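Board Handling Cell: Questions We Keep Getting

Kept by Adaeze Okonkwo and Emese Nyitrai, Unley bench. Last gone over in May. If your question is missing, write it on the sheet by the door and one of us will get to it.

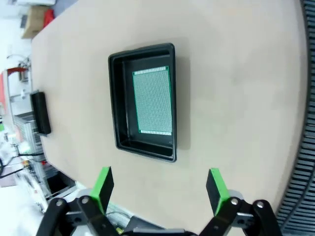
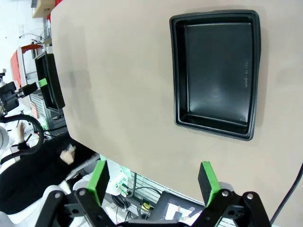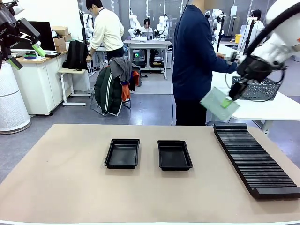

What does the cell do, and does it work?

It moves circuit boards between black plastic trays and a slotted rack, using two arms with two-finger grippers. Whether it works depends on who you ask and when. The sales pitch from Gimville was that we would set it up once and leave it alone. We have not left it alone. Most of our time goes on three things: where the trays sit, what shape the finger pads are in, and where the cables have wandered off to. You can see the tray problem for yourself, where two of them lie side by side next to the black rack and the left one is angled. Nothing on that beige top holds a tray in place. A tray that has been nudged looks perfectly fine to a person walking by, and I don't trust anyone (me included) who says they can judge it by eye.

Can't the cameras just find the tray wherever it is?

That is the claim. In our hands it copes with a small shift and gets worse with a twist. The trays are glossy black, and gloss moves around when the lights change. Tilton says the next software version takes care of this. They said so about the last one too. Until I see it run here, trays go back to their taped corners at the start of each shift. Replace the tape when it lifts.

Does it matter how the board lies in the tray?

Yes. Look at the perforated board in the first picture: pushed toward the right side of the tray, slightly tilted, with a gap on its left. The wrist camera sees it well enough. Seeing it was never our trouble. A board close to a wall leaves less room for a finger on that side, and the raised rim doesn't help. If you are loading by hand, put the board in the middle and square it up. If the cell has left one against a wall, pause it and move the board yourself. Don't let it try over and over, whatever the recovery routine promises.

How often should the green finger pads be changed?

The supplier's sheet says every 1000 picks. We would like to know how they got such a round number. Onyekachi Dauda kept a tally on ours and pulled the first set at 227, with one corner already coming up. The next set went much longer. So we check them by hand at the start of each shift and change them when an edge lifts or the surface feels slick. Change both pads on a gripper together. One new pad facing an old one closes unevenly.

What about the screws on the finger linkages?

There are four silver ones facing you on each gripper. Check every one with the hand driver, power off and arm parked. Snug is enough. Please do not use the power driver, even on its lowest setting. If a screw keeps coming loose, tell Emese and leave it out of service. Thread compound has been suggested, and we're not convinced, as it makes the next pad change a misery.

Do I have to recalibrate after moving the table?

Yes, and after leaning on it hard, too. The full routine takes 20 minutes. There is a short one that takes 12, and it gives you a green check mark whether or not the result is any good. We have seen it pass a setup that then missed the tray. Use the full one.

Where should the cables go?

Away from your feet and out of the arm's reach. We have too many on the floor under the table, and a few that hang in loops by the arms. Before a run, move each arm slowly through its whole range and watch the loops. If one pulls tight or drags on the tabletop, stop and reroute it. A segmented carrier runs along one side of the table, and we would rather use that than another handful of ties. Amparo Zapata has the key for opening the links.

Can it handle thin, see-through panels?

Sometimes. It can hold one. Putting it into a slot of the rack is another matter, and our numbers so far aren't worth printing. Stand well back during these tests and keep your hands off anything behind the panel until the arm is parked.

Is the service contract from Solís worth paying for?

We dropped it. Their visits covered wiping, tightening and a printed report, and we can do the first two. Enikő Bodnár still has the old reports if you want to judge for yourself.

Who do I call when it stops?

Adaeze before noon, Emese after. Write down the error text before you clear it.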